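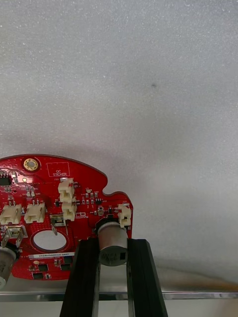 The Kilgate Oak

The oak came down in October, at four in the morning, across the public toilets, and by breakfast most of Kilgate had been to look at it and say they'd seen it coming. I was the tree officer. I had not seen it coming. I had inspected it in the spring and written "fair for its age", a phrase I was to hear read back to me quite often.

Its age was on the plaque. PLANTED 1568, the plaque said, FROM AN ACORN OF THE BUENAVENTURA. The Buenaventura was a Spanish ship, supposedly wrecked on our coast, and the acorn was supposedly found in the pocket of a drowned sailor. Kilgate has no coast. It is a day's walk from one, uphill, and what the sailor wanted with an acorn had never been gone into. But there was a primary school song about it, and a pub, and a line on the road sign as you came in from Gastarstead, put there mainly for the benefit of people from Gastarstead, who only had a chestnut.

My instructions were to clear the trunk, save a slice for the library, and plant a new tree before the mayor's term ran out in May. I was to get the slice polished and have little flags put in it: Armada here, Trafalgar there, decimal coinage out near the bark.

So I stayed behind one afternoon when the contractors had gone, with a thermos, a hand lens and a box of pins, and I counted the rings. I put a pin in at every tenth. When I reached the middle I had the wrong number of pins left over, by which I mean nearly all of them, and I went back out to the edge and started again.

There were 190.

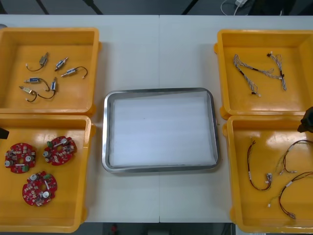
I counted from the other side, in case it was older over there. I moved the thermos. A woman walking a spaniel asked me how far I'd got and I said the Tudors, and she nodded and said it made you think.

It did make me think. I thought about the song, and the pub, and the mayor, who had already written the speech. I thought about how a tree of 190 is still a very good tree, and how little that would help. Some Victorian or near-Victorian had put in an oak, someone else had wanted it to be older, and someone with access to a foundry had settled the matter. By five o'clock it was getting dark and I pulled all the pins out and put them back in the box.

I told the mayor the middle was rotten. This is a thing people accept about oaks. You lose the heart, I said, and with it the early rings, and after that dating is more of an art. The mayor asked how much of the early part was missing. I said the sixteenth century, certainly. Also the seventeenth. The mayor looked out at the slice, which was lying on a pallet in the car park and was solid from one side to the other, and said it was a shame, and could the hole be put in by the time it went to the library.

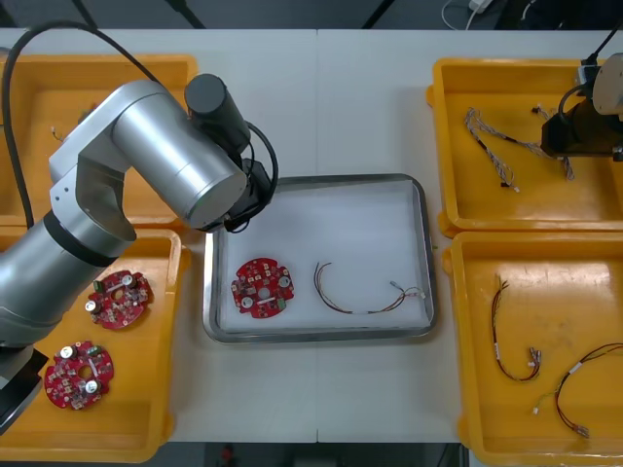 I took the slice to a workshop behind the bus depot in February, and they bored it out on a Thursday rate though it was not a Thursday job. I won't pretend I enjoyed it. Sound oak smells wonderful when you cut it, which makes it worse. The weather had already taken some bites out of the rim, so what came back to me was round and reddish, with a hole through the centre and notches along the edge, very much like a circuit board lying on a white mat, and I would have had as much chance of reading the date off one of those. The flags went in beautifully. We put the Armada just inside the hole, hanging on by its fingernails.

That left the planting. The mayor wanted a descendant, and I had to say that I had no acorns, as the squirrels had been ahead of me on that for years. What I could get was a container-grown oak from the nursery at Umamden, twice my height, with a healthy root ball and a label saying where it had been raised, which was not Spain. I also bought five hollies to go round it, against footballs.

Planting went well, if you like planting. I do. I had the hole dug wide and no deeper than the roots, and I loosened the sides with a fork because our clay sets like a pot, and I kept the mulch off the stem. The school sang the song. The mayor threw in one spadeful for the newspaper and then, being left with the spade, another five out of embarrassment. A delegation had come over from Gastarstead and stood at the back in good coats, looking at the new plaque.

I had written the plaque myself. It gave the species and the year, and I'd been rather proud of how little else it gave. The foundry had evidently thought it looked bare. OF THE LINE OF THE BUENAVENTURA, it now said underneath, in the same lettering as the old one, and when I rang them later they told me they'd simply copied it across from the file, to save me the bother of asking.

One of the Gastarstead people came up afterwards, while I was filling the watering bag. He'd been to the library first, he said, and had a good look at the slice. He asked if I did much work outside the borough. Their chestnut was getting on, and it had always been understood to be Roman, and he wondered what I charged for a hole.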